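Hammering by machine

Hammering by machine is the use of a robot arm to pick up a mallet or hammer and strike a chosen spot. It is often cited as a test of whether general-purpose robots can take on household or shop-floor chores. Purpose-built presses and nailing machines have done such work for decades. An arm that picks up an ordinary hand tool and uses it well is a different matter, and claims made for it should be read with care.
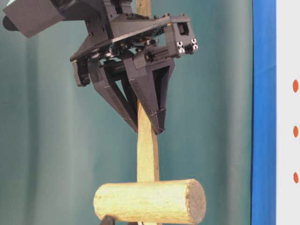 Tool use

A person swinging a mallet lets the handle pivot slightly in the palm and tightens the grip near the moment of impact. Most two-fingered grippers cannot do this. They clamp the handle at one place, and a heavy head can twist it out of line. Foam pads on the jaws add friction but wear quickly – a cost seldom mentioned in published demonstrations.

Test layouts tend to be simple. A row of red dots on a white surface gives the machine targets that are easy to find, with a plain blue cloth around them.

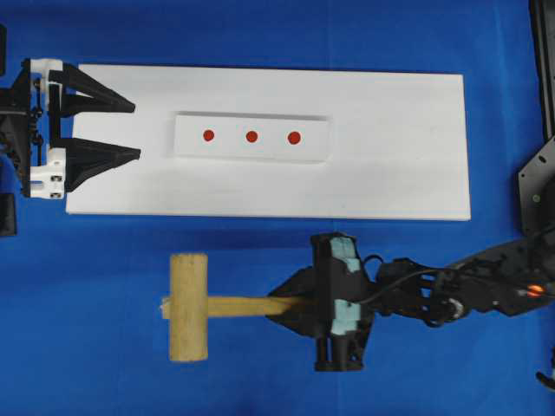 Reported success rates depend heavily on what counts as a hit. The Plesudeck trial, published in March, claimed 30 good strikes out of 40, but accepted any contact that touched the edge of a target. Mohsin Sandhu, reviewing the results for the trade journal Vovel, applied a stricter rule and arrived at 21. Neither count measured force, so a light tap scored the same as a full blow.
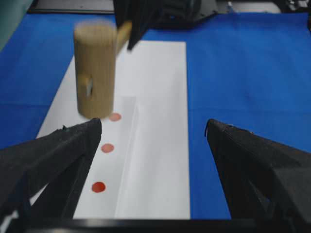 Supporters reply that accuracy will improve with more practice data. Critics note that tapping a marked spot is a small part of any real job. Fitting a chair joint or knocking in a tent peg also means judging when to stop, and holding the work steady while it moves. No arm of this type is known to be in regular paid use for such tasks.

See also: Gripper; Hand tool; Mallet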